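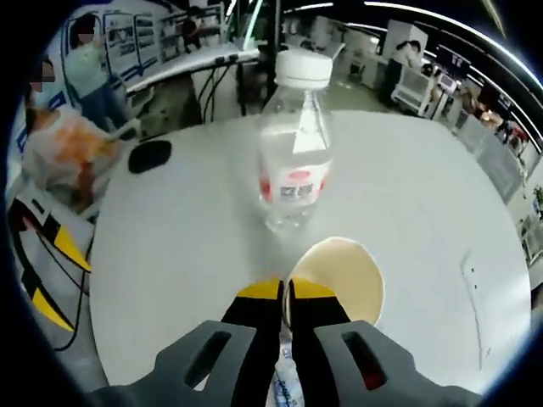

Re: [grippers] Hand-held grippers, wide lens or narrow?

Norside list member wrote:
> We get 50 degrees or so out of our wrist camera and keep losing
> the cup once the fingers close. Has anyone tried going wider?

Yes, and I'm a convert! We've got the Kettunen lens on the hand-held one now, and I love it. Both yellow fingertips stay in view with the bottle and the paper cup, and you get half the room behind as well (very bent, mind, and the corners go dark).

I've logged almost 40 grasps so far at Geltanthorpe, mostly cups. Clear bottles are next, and I'm itching to see how the tracking copes with the shine down the side. Has anyone got settings they'd share?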